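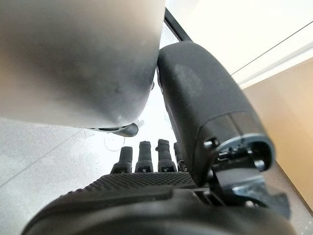

Silver-grey and matte, with darker smudges low on the curve and a thin black lip along the underside.

Grey Things
Gallery page, October 2026

Welcome to the page of Grey Things. I am Natália Serrano and I keep this page together with Ikechukwu Etim, who reads my texts and removes the commas I put in excess. We both live in Lulen. The page is dedicated to round, grey and dull objects of daily use, and especially to their surfaces. Shiny objects have many admirers already and we leave them to other pages.

The idea was born in June, when I was emptying the kitchen of my aunt in Cordeiro. She had many pots, lids, bowls and lamp shades, most of them grey, and I had to decide which ones to keep. I put them on the floor near the window and I stayed looking at them for much longer than was necessary. In the morning they seemed to be all the same color. By the afternoon each one had its own: one was almost blue, another one was yellow near the rim, and the oldest lid was so dark that I took it for iron until I lifted it.

I wrote to Ikechukwu the same evening and he answered that he had a similar feeling about the kettles in the second-hand shop on Korkness Street. So we started to make notes, and after the notes came this page.

About the surface

A matte surface does not give you back a clear reflection. It takes the light and spreads it, so on a round object one side becomes bright and the other side becomes hazy, and between them there is a slow passage without any line. I like to look at this passage more than at the shape. When the picture is also soft, as it is at the top of this page, the passage becomes even longer. Here the light arrives from the right.

The smudges and the small specks are for me the best part. On a polished object we would want to clean them immediately. On a grey and dull one they look like they belong to it, in the same manner as freckles. I do not know how each mark is made and I prefer not to guess, but in my aunt's kitchen I learned at least that some of them go away with a wet cloth and some of them stay for always.

About the edge

Ikechukwu is the one who cares for edges. He says that a round grey object without a rim is difficult for the eye, it could be any size, and a dark line gives it a place to finish. For this reason he asked me to mention the black lip in the caption. It goes out toward the right and ends in a small dark curl. I had not noticed the curl the first time, and then I could not stop noticing it.

In the shop on Korkness Street there are kettles with a similar contrast, pale body and dark border, and the owner keeps them together on the lowest shelf. He has a different opinion about them than we have. For him a kettle is good if the handle does not move.

From the notebook

We keep one notebook for the two of us and we pass it when we meet. I copy some entries, with small corrections.

The big lid, Cordeiro. It is heavier than it looks. The knob was changed once and the new one is too small for it, so you need to hold it with two fingers. The color under the knob is lighter, a perfect circle. Kept.

The milk can, Cordeiro. A dent on the shoulder. My cousin says it fell down the stairs with the milk inside and my aunt always said it was bought like this. Kept by my cousin.

The set of 6 bowls, Cordeiro. They fit one inside the other, except for the last one, which enters only if you turn it a little. The smallest was used for salt and the inside is rough. Kept, and in use every day.

The lamp shade, Ikechukwu's hall. Painted grey by the tenant before him, and under the paint there is a green. It shows in 2 places, both near the screw. He does not want to repaint it and I agree with him.

The kettle with the long spout, Korkness Street. Not bought. We went back after one week and it was gone, and the owner remembered neither the kettle nor us.

The colander, my own kitchen. This one should not be in the notebook because it is quite shiny, but the bottom has become dull from standing in the sink. Ikechukwu put a question mark next to it.

How we look at them

Some visitors wrote to ask about lamps and backgrounds. We use daylight when there is any. The window should be on one side, and the curtain open, and the object should stay at a distance from white walls, which make everything flat. If the day is very sunny we wait for a cloud. In my kitchen the good hour is 10 in the morning, and in Ikechukwu's hall there is no good hour, so he carries his things to the landing.

We do not clean an object specially before we look at it. I dust it if there is dust, and this is all. Once I washed a saucepan with Sukadden, the powder that my mother also used, and it came out so bright on one side that it did not interest me anymore. It is a very good powder for saucepans.

Also we like to come close. From far away a grey bowl is only a grey bowl. When it fills half of the view you begin to see that the gray is made of patches, and that it has a direction. (Ikechukwu tells me that in American spelling it is gray with an a. The name of the page was already decided, so grey stays, and where I forget myself I ask for your patience.)

Next on the page

There are 7 things waiting in a box under my table, among them a funnel, two jelly molds and a hat form that was given to us by a neighbor in Lulen. The hat form is not metal and we are discussing if it can enter. I am for it. The texts will be short, I promise, one or two lines for each.

If you have at home something round, grey and dull, and you would like to tell us about it, please write to us with the place where it stands and the hour when it looks best. Measures are not needed. We answer slowly but to every person, and Ikechukwu answers on the weeks when I have the night shift.

Thank you for visiting.
N. S.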